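Guest Room and Craft Storage Check
Mondero house, upstairs back bedroom
Checked by: Marjatta Nieminen
Read and grumbled at by: Alcides Ospina
Date: February 22, 2026

Marking: OK, FIX, or WATCH. WATCH means I know it's wrong and would like to sit down first.

1. Path from door to bed
OK. You can walk it in the dark without injury. I tried it in socks, which I consider the harder test.

2. Window opens and stays open
FIX. Opens. Stays open if you hold it. The stick we used to prop it has gone to live somewhere else, and I will not accept a hardback as a replacement again.

3. Smoke alarm
OK. Pressed the button, heard the noise, apologized to the dog. New battery goes in every March whether it wants one or not.

4. Outlets and cords
WATCH. The strip by the nightstand is a Girnberg and has 5 sockets, which Alcides treats as a challenge. Heater goes straight into the wall. Heater does not go into the strip "just while I find my glasses."

5. Bed used as a table
FIX. It has been a sorting surface since the holidays. A guest cannot sleep beside a storage bin, although my cousin from Marulanda once did and was very polite at breakfast. Lids on, bins off, by the night before anyone arrives.

6. Clear bins, general condition
OK. No cracks that I could find by running a thumb along the rims. Keep using the see-through kind. The old opaque ones were labeled, and every label was a lie.

7. Chenille stems and other wire craft supplies
WATCH. They're soft and fuzzy on the outside and wire on the inside, and the cut ends go into a finger like a splinter. Keep them bagged, lying the same way. 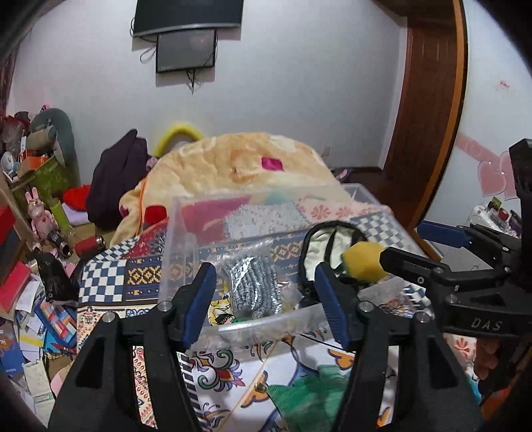

Anything with a point gets its own container with a lid that shuts. I found a darning needle in the carpet in this room last year, using my foot. If a needle is missing, the work stops until it's found, and "it'll turn up" is not a finding.

8. Plastic bags
WATCH. Fine for storage, not fine where the grandchildren can get at them. Bins with bags in them go on the shelf above the dresser from now on. Empty bags get knotted and thrown out. We don't need to save them. We have never needed to save them.

9. Strings, straps and drawstrings
FIX. Same shelf, same reason. Long cords get wound and tied before they go in. Pouches get closed. A loop hanging over the side of a bin is how the whole bin comes down on your head, and Alcides can describe this from experience at whatever length you have time for.
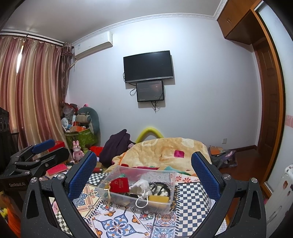
10. Weight on the high shelf
WATCH. The Nitusach brackets are sound, but two of the screws turned when I leaned on them. Tightened. Soft and light things only up there. The jar of buttons stays on the floor of the closet. Alcides says there are 2,177 buttons in it and I have decided to believe him, as the other choice is watching him prove it.

11. Bedding
OK. Clean, dry, no scorch marks. Nothing draped within reach of the heater. Blankets folded at the foot of the bed, and clothes put away in a drawer, where I'm told clothes go.

12. Foam and pool things
FIX. Foam burns fast and smells worse. It belongs in the garage with the summer stuff, well away from the heater and any lamp. Moving it is a job of around 7 minutes that has so far taken a winter.

13. Small parts
FIX. Beads, rings, caps, anything that fits in a toddler's mouth: closed box, high shelf. Check under the bed with a flashlight before every visit. Then check again from the other side, where they all are.

14. Lamp
OK. Shade straight, bulb the right wattage for once.

Comments from A.O.:
Item 4 is unfair. Item 9 happened one time. I will do item 12 when it stops raining.

Reply from M.N.:
The garage is attached to the house. Items 2, 5 and 9 are yours too. Initial here when done: ____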